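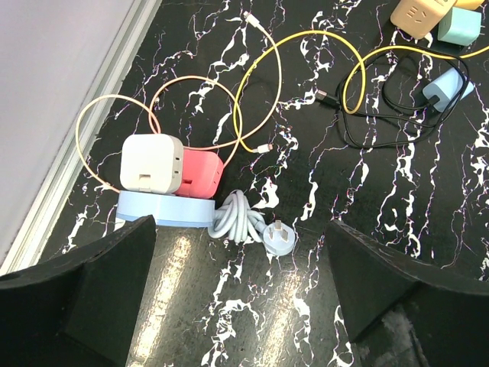 Jonas Fuchs put it to the meeting that the cell would take the dull half of the job and leave the tiring half where it was. He asked that the remark be entered in the notebook, and it is entered. He also said that a bench person sorts leads by feel while looking at something else, and that a machine which has to look at every lead will always seem slow to the people beside it.

2018-02-17
Returns bench, Vundberg workshop. Entry covers the charger and cable sorting trial, second block.

Purpose of the block: to establish how mixed lots of chargers, power strips and leads should be presented to the arm, and to record what the change means for the bench roster. The January entry dealt only with boxed goods and should not be used as a guide to the present work.

Lots processed under the trial to date: 1,104 pieces, counted at the outfeed. Pieces diverted to the manual tray are included in that figure. Dekel keeps the count of diverted pieces separately and it will be attached when the sheet has been checked against the tray labels.

Presentation of the lot. Leads are tipped out as they come from the bag and are not straightened beforehand. This was decided in January after some discussion. If staff untangle each lot before the arm sees it, the arm is sorting work that has already been done, and the hours saved on paper are spent again at the infeed. Colour of the lead has not been a difficulty. Crossing leads have. Where a yellow lead runs under a black one and out the other side, the planner tends to treat the visible pieces as separate items, and picks at whichever end is closest.

Chargers and plug-in blocks are picked first, then the strip, then the leads. The order was reversed for one lot at Nava's request. Leads came up with blocks still hooked in their loops, and two blocks went over the side of the tray. The original order has been restored. A strip with adapters still seated in it is to be treated as one item and sent to the manual tray whole. The arm is not to attempt removal of a seated adapter.

Surface. The glossy black marble pattern gives glare under the present lamp, and the pale veins are close in tone to the white leads. Nava considers the glare the larger fault. A matte grey sheet has been requested from stores - no delivery date given. The lamp is not to be moved in the meantime, as earlier results would then be of little use for comparison. (Stellen moved it once for a repair at the next bench. It was put back to the tape marks.)

Grip. Fingers close well on a block and poorly on a thin lead lying flat. Closing force was left at setting 4 throughout. Setting 7 was tried on scrap leads only and left a crease in the jacket, so it is not to be used on customer goods under any circumstances. The worn patch on the finger face should be inspected at the next service. It has not been shown to affect grip.

Staffing and duties. Before the trial the returns bench was a two-person post for the full shift. It is now one person at the bench, with the second released to test and repair until the midday break. The following was noted from those concerned and is recorded as given.

Dekel finds the work quieter and less pleasant. Most of the conversation on that bench took place over the sorting, and with one person posted there is nobody to have it with. He does not want the post to himself for a whole shift and asks for a change at the break.

Nava prefers the new arrangement. The wrist complaint reported in January has eased, though she attributes part of this to the higher stool. She would like the time at test and repair to count toward her electrical ticket, and the question has been passed to the office.

Stellen has been called from other duties to clear the arm more often than the plan allowed for. Each call is short, but the walk from receiving is not, and receiving is left unattended while he is away. Either the bench person is to be authorized to clear a stoppage or the roster must show who covers receiving. The writer favours the first course. It requires the lockout training, which takes one morning, and it should be offered to everyone on the bench roster.

The question of pace was raised again. Bench staff reported that they felt obliged to keep the infeed full so that the arm would not be seen waiting. No such instruction has been given. The arm may wait. A notice to that effect is to be placed at the infeed, and the outfeed count is not to be used in anyone's review.

On the remark entered at the head of these notes: the writer agrees in part. Tangled lots still go to a person, and they are the harder lots, so the hand work left on the bench is more demanding piece for piece than it was. The roster should allow for this - the present one treats an hour at the manual tray as equal to an hour of the old sorting.

Outstanding
Matte sheet, stores.
Dekel's count of diverted pieces, to be attached.
Lockout training, dates from the office.
Notice at infeed. Wording to be agreed with the bench before printing.
Finger face, next service.
Repeat the crossing-lead lots with black leads removed, then with black leads only. Lamp on tape marks for both.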